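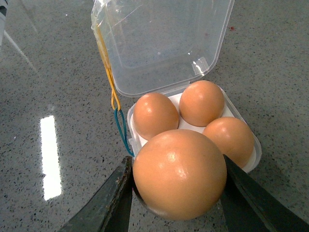
Figure 3. A four-cup carton of clear plastic with its lid open, holding four brown eggs.

4.2 The small carton as a household object

Most writing on egg packaging stops at the shop door. It asks whether the eggs arrive whole, and on this question the literature is large, confident and full of drop tests. What happens to the carton on the kitchen counter has drawn less interest, perhaps since kitchen counters do not issue grants. This section takes up the clear four-cup carton (Figure 3), which was the least common type in our November home visits and by some distance the most argued over.

Of the 53 households in the Zatdale sample, nine had a four-cup carton in use when we called. The rest kept their eggs in larger cartons, in bowls, or in the molded rack that came with the refrigerator and that almost everyone described as too shallow. Owners of the small carton fell into two camps. The first bought four eggs at a time and threw the carton out with the last shell. The second had bought one once, liked it, and had been refilling it from bigger and cheaper boxes ever since. Bostard and Kopecký report the same split for jam jars, and treat refilling as a form of thrift. Our households were less sure. Several pointed out that they now owned two egg containers where one had served.

The attraction of the clear carton is easy to state. The eggs can be seen with the lid shut, so the question "do we have eggs?" can be settled at a glance. In an opaque carton the same question calls for lifting the lid, or for the more popular method of shaking the box, which answers a slightly different question. Respondents with clear cartons still opened them to check. When asked why, one said that it was "just manners."

The lid deserves more attention than it gets. In the carton shown it is a shallow tray, hinged to the base, with a raised rim and rounded corners. An open lid of this kind needs counter space behind the cups, and in a narrow kitchen that space is usually occupied by a toaster. We recorded three habits in response: turning the carton sideways, holding the lid up with one hand, and tearing the lid off on the first day. The last was reported with some pride. It does away with stacking, but no household in this group had ever stacked anything on its eggs on purpose.

Filling order gave us our longest interviews and our thinnest findings. With a dozen eggs, people take from one end, or from both ends to keep the box balanced, and will defend either practice at length. With four, in two rows of two, there is no end to start from. Respondents nevertheless had rules. The front pair went first, or the diagonal pair, or whichever egg looked least round — a test that is harder to apply than it sounds, as an egg's outline changes a good deal with the angle it is viewed from. We had planned to code these rules under the Presia scheme for kitchen sequences, but the scheme assumes at least six items and returned an error for every household.

Two limits should be noted. The visits were made in the daytime, so we heard mainly from people who are at home then and who cook eggs at lunch. And we asked about breakage only in passing. Four respondents mentioned a broken egg, and in each case the carton was blamed first and the shopping bag second. Section 4.3 turns to the bag.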